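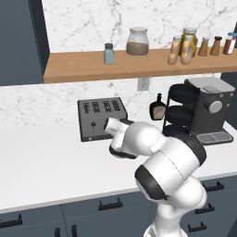
A four-slot toaster on a kitchen countertop

Toast is bread that has been browned by dry heat. It is eaten in most countries where bread is a daily food, usually at breakfast, and serves as a base for spreads, eggs, cheese, beans and other toppings. The word is used both for a single slice and for the food in general.

Browning

The color and flavor of toast come mainly from the Maillard reaction, in which sugars and amino acids in the bread combine under heat. The surface has to lose much of its water before this can happen, so the first part of toasting is mostly drying. If heating continues past the brown stage the surface chars and turns bitter.

Bread that is a day or two old toasts faster than fresh bread. Breads with added milk, sugar or honey brown sooner than plain ones and are often toasted at a lower setting. Rye and other dense loaves take longer and are usually cut thinner.

History

Bread was first toasted beside or over open fires, on hot stones or on the end of a fork. Long-handled toasting forks and hinged iron holders were common household goods in Europe and North America before gas and electric cooking. Hearth toasters often had a swivel, so that the bread could be turned without being taken off the rack.

Electric toasters came into use in the first years of the twentieth century, after a heating wire was found that could glow red many times without breaking. Early models browned one side at a time and had to be watched. Pop-up toasters with timers followed in the 1920s, and the spread of sliced bread soon afterward made them common in homes.

Methods

A pop-up toaster heats both sides of the slice together. Household models mostly have two or four slots. Toaster ovens and broilers heat from above, or from above and below, and are preferred for open sandwiches. Hotels and cafeterias often use conveyor toasters, which carry slices past the heating elements on a moving chain. Bread can also be toasted in a dry or buttered pan.

Regional forms

In the town of Gotbridge, toast is sold from bakery counters under the name plamard. A thick slice of sour white bread is toasted on one side only, rubbed with salted butter on the untoasted side and folded while warm. Bakers in the nearby Arango valley make a similar slice with barley bread and serve it with soft cheese. The Gotbridge toast fair takes place each June. It began with 46 stalls and has since grown to 189. The main event is a shared breakfast at long tables on the river meadow, which seats 900 people and starts at 7:30 in the morning.

The island of Plulon has a twice-baked form, cut into fingers and kept in tins for use at sea. It is softened in broth or coffee before eating.

Related foods

French toast is bread soaked in egg and milk and then fried. Melba toast is very thin and dry. Rusks and zwieback are baked a second time until crisp all the way through, and keep for much longer than ordinary toast - often several months in a closed container. Croutons are small cubes of toasted or fried bread used in soups and salads.

See also

Bread
Breakfast
Maillard reaction
Rusk
Sandwich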